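Week 2: Why we wash things the way we do

Right, a few of you asked me to write up what I rambled on about on Saturday, so these are my notes, more or less in the order I said it all (minus the bit about my own ruined jumper, which you've heard enough of).

We started with hard water. Stoststead sits on chalk, so the water coming out of our taps is full of calcium, and calcium and soap do not get on. They join up and make scum, the grey stuff that used to leave whites looking tired however hard people scrubbed. Modern detergents cope with it far better, but you still need a bit more powder here than my sister uses over in Keden, where the water is lovely and soft!

Then enzymes. I do get carried away with these, sorry. Protein stains like egg, blood and grass want a cool soak first, as heat sets them. The biological powders have enzymes that nibble the stain into smaller bits, and most of them are happy well below 70 degrees. Wool and silk are proteins too, so keep bio powder away from them. 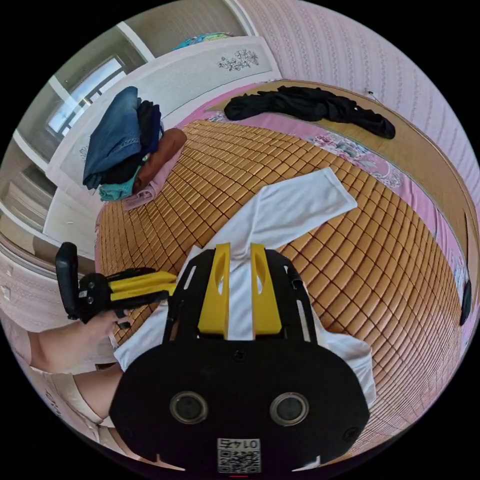
Cotton is a much tougher customer. It's nearly all cellulose, it gets stronger when it's wet, and it'll put up with a hot wash that would finish off a wool cardigan. What it does do is crease, because the fibres shift about when damp and then stay put as they dry. A good shake before hanging sorts out most of it, and I iron mine while there's still a little damp left in.

For next time, please read page 29 of the handout and have a look at the care labels on two things you own. Bring the Tanoli booklet if you've got it.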